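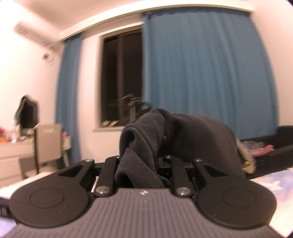 Friday, late. Notebook, textile bench, Stotgate room.

Charcoal garment day. It is large, it is dark, and it has the personality of a wet dog, minus the wet. Fine ribbed texture on part of it, smoother cloth on the rest, and no opinion at all about which way up it would like to be.

Started at 5:40 because the bench was free, meaning everyone else had the sense to go home. The plan was to fold it for the Cidovis sample shelf, write up the folding method, and leave. The folding method is what the Cidovis people want: one page, plain language, works for any heavy dark item that arrives in a heap. I said I'd have it by the end of August. I said this in front of people.

Sorting out which bit is which

With pale things you get shadows and can read the folds. With charcoal gray at night you get a lump with darker lumps in it. There was a twisted section on the left, looped over itself at the top, and a dark hollow in the middle of the loop that I was sure was the neck. It was a fold. The other hollow, lower down, was also a fold. I have now been fooled by the same trick twice in one evening and would like it noted that the second time I was more careful.

What worked, in the end, was going by feel. Ribbing runs one way, so run a thumb along it until it stops. Where it stops there is a seam, and a seam goes somewhere. Follow it to a hem and hang on to the hem. Do not let go of the hem to pick up your tea.

Small dark round spot near the deepest crease. Looks like a button. I'm writing "button?" on the card until someone checks it in daylight, as the last card that said "button" with confidence turned out to be describing a burr.

Method as it stands

Lift from the highest point of the heap and let the rest hang. Shake once. Shaking more than once feels productive and puts the twist back in.

Lay it down smooth side first. Pull the twisted part outward, away from the bulk, and flatten from the middle to the edges with the side of your hand.

Sides in, to meet at the center. Then bottom to top, one fold only. A second fold makes a brick that slides off the shelf, see the Moura entry, where I was rude about the shelf and it was the fold's fault.

First go: 31 centimeters wide, too wide for the shelf by two fingers. Second go: fits, but one side sits higher than the other, like a badly made sandwich. Third go: fits and sits level. I didn't do a fourth, for obvious reasons.

Weight, for the card

The scale gave 1,742 grams on the first reading. Took it off, zeroed it, put it back, 1,742 again, so either the scale is right or it is stubborn. That seems like a lot for one garment. It's over what the shelf cards have been assuming, and somebody should look at whether the top shelf is happy with a row of these. I suggest bottom shelf and no discussion.

Lint

There is lint. Dark cloth collects every pale speck in the room and displays it. Went over it with the roller and got most of it off, then leaned across in my light sweater and put it all back. Second pass in shirtsleeves. Roller sheets are low, by the way. The box says 200 and I don't believe it ever held that many.

Light

The window does nothing for you at this hour. The glass is nearly black and about as helpful as the garment. Anything charcoal, navy or black should be done before lunch, or with the desk lamp set low and to one side so the ribs throw a little shadow. Lamp straight overhead is useless, everything goes to one flat gray. I've moved the lamp to the left end of the bench and taped a note to it. Please leave the lamp where it is. The note says this too, less politely.

Loose ends

- Button or not a button. Daylight job.
- Card needs a color name. The Tranotberg list offers "graphite," "ash" and "storm." I have written dark gray.
- Write the one page for Cidovis. Leave out the tea.
- Try the same method on something with long sleeves. I expect to lose.
- More roller sheets.

Garment is on the bottom shelf, folded, level, card tucked in on top. If it's on the floor Monday, I was at home.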